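In praise of the big ugly tower

My neighbor Szymon Kalinowski asked me last week why I still bother with desktop computers. He has a laptop as thin as a place mat and he's very happy with it. Good for him! I like a computer I can lay on its side and open up.

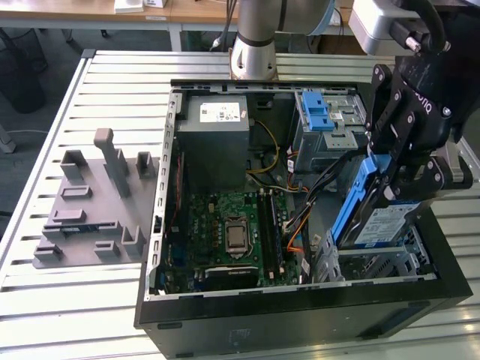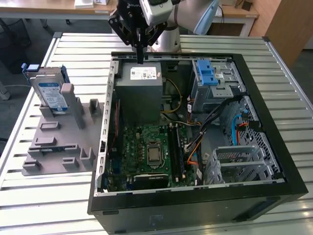 Blue plastic on the drive parts, a green board, a big gray power supply in the corner.

Why I'm keeping mine

Look, I know these things are heavy and they eat up floor space. Mine came from a secondhand place in Drisville (183 dollars, and I talked them down to get there) and it's nearly 10 years old. But when the hard drive started clicking in September, I bought another one, slid it into a caddy and had the old one out before my coffee was done. Try that with Szymon's place mat.

I love a drive caddy - such a plain little piece of plastic, and so much nicer than hunting for four tiny screws under the radiator. Somebody at a drawing board was thinking about my fingers. The cables could be neater, sure, and I've never closed a case without moving one of them out of the way first. I'll still take that over a battery glued to a keyboard.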